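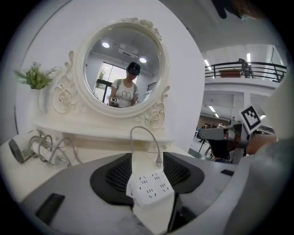 Handheld gripper and a mirror: will it ruin my recordings?

Posted in Home and Shared Builds

I'm building a small arm on a base at the Brurbridge workshop, and I've been recording demonstrations for it with a handheld gripper. You wear the kit, do the job with the gripper in your hand, and the arm is meant to learn from the recording afterwards. That's the sales talk, anyway. I've yet to see it do much I'd call learning.

The job is tidying a dressing table: pick up the hair dryer, deal with the cord, put it back where it lives. The table has a big round mirror in a carved white frame, all roses and scrolls, and when I play the recordings back I'm in the glass, cap, goggles, backpack straps and all. So is the gripper, marker included. You also get the ceiling lights and a bright glass door behind me.

My tracking comes from the square markers. On some recordings the position of the gripper jumps sideways for an instant and comes back. I've got 38 recordings and 12 of them do this. The chap who sold me the Olline tracking software says reflections are "handled". I don't believe him, but I can't prove it either.

Do I cover the mirror and start again, or is something else to blame? I'd like to keep the mirror if I can, as the arm will have to work in front of it in the end.

Second thing. The base runs off the mains through a power strip that sits on top of it. Is that all right for now?

hyun_bench

Mirrors get blamed for a lot. A plain square marker seen in a mirror comes out flipped, and a flipped pattern normally isn't in the marker dictionary, so any decent detector throws it away. I say normally. If somebody has turned on detection of mirrored markers in the settings, or loosened the error correction to pick up more of them, you can get false matches. Check that before you drape a sheet over anything.

My money would be on the glass door. If the camera swings from a white wall to a bright doorway the exposure shifts, the real marker washes out or smears for a moment, and the software guesses. That gives you a jump just like the one you describe. Do this:

Lock the exposure and record the same movement ten times.
Cover the mirror, change nothing else, and record it ten times again.
Compare the two lots. If both jump, it was never the mirror.

Don't do it by eye. Write out the marker number and position for every picture in the recording and look at the ones either side of the jump. If a marker number turns up that you haven't printed, you have a false match and can stop guessing.

On whether you can train with the mirror in view, people will tell you yes. Ask them how many rooms they tried it in. Your reflection is in your recordings and it won't be there when the arm does the job on its own, and I have never had a straight answer about how much that matters. Record some with the mirror covered and some without, then test the arm on both.

Teodoro Sotomayor

Can't add much on the markers, but the power strip I can. Get it off the top of the base. One loop of cable caught on the arm and the whole lot gets dragged, or the plug half comes out and you're left with a bad contact. Screw a bracket to the base, fix the strip to that, and clamp the lead so a pull goes on the clamp and never on the plug. Mine was "only for now" as well, and it stayed that way from June until I tripped on it.

Also look at what you've got plugged in. A hair dryer that's really switched on pulls far more than your base does, so keep it off that strip. For recordings leave it unplugged altogether.

And a floppy cord is a miserable thing to start with. I did 200 goes at a cable on my own arm and it still picks up air half the time — the videos online don't show you those. Try the plant pot first.

timora99

just get a smaller mirror? or tape paper over it, worked for me. no idea about the software

hyun_bench

Paper is fine for the test, timora99, but it tells you nothing about the day the paper comes off. Tape it round the edge of the glass and keep it off the carving if you want the carving left intact.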